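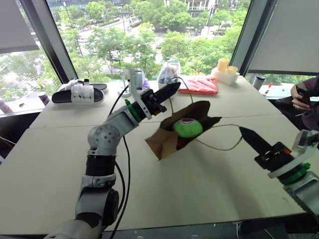

Equipment Plan and Spending Report, Bimanual Handling Project
Prepared for the Davgate program office
October 25, 2018

1. Status

The project is on schedule against the revised plan. Bench work on soft packaging continues with the existing two-arm unit. The task set now includes paper bags with cord handles, with a plush toy as the standard soft load. Rigid boxes are finished and will not be repeated unless the grippers change.

Spending to date is below plan. The difference comes almost entirely from the delayed wrist camera order, which moves into the next period and is not a saving.

2. Purchases completed

Spare gripper fingers, long pointed type, from Lomau. Accepted after a fit check.
Replacement gripper cables, same supplier. The connectors match the current units and need no adapter.
Service agreement with Juntunen for both arms. Covers joint inspection and controller firmware. It does not cover fingers, cables or anything else classed as a wear part.

3. Purchases pending

Wrist cameras. Two are required, one per arm. Wulico quotes a lead time of 10 weeks from receipt of order. The purchase request is with Davgate for signature. If it is signed by the end of the month, delivery falls in January.

Second workstation. Specification is complete and two quotes are in hand. The lower quote leaves out the mounting hardware, and once that is added the prices are close. We prefer the Juntunen offer on support terms.

Force sensing at the wrist. Deferred. The units we looked at add length between wrist and gripper, which reduces usable reach over the far half of the table. A shorter version is listed by Wulico without a price.

4. Wear parts and running cost

The original budget treated fingers as a one-time purchase. This was an error in our estimate. Handling thin cord and folded paper edges requires fine contact at the finger tip, and worn tips are replaced sooner than they were during the box work. We now budget for roughly 9 finger sets a year. The added cost can be met from the travel line, which is underspent.

Cable routing on the arms is unchanged. A sleeve kit is available from Lomau at low cost and has been added to the next order.

5. Risks

Camera lead time. Any slip in the signature date moves the start of the camera-guided trials by the same amount.
Single supplier for fingers. Drawings have been requested so that a local shop can quote. No reply yet.

6. Requests to Davgate

Approve the wrist camera order.
Approve the transfer from travel to wear parts.
Confirm whether the second workstation may be charged to the current budget year if it is ordered now and delivered in the next. The purchasing rules can be read either way, and Juntunen will hold its price only until the quote expires.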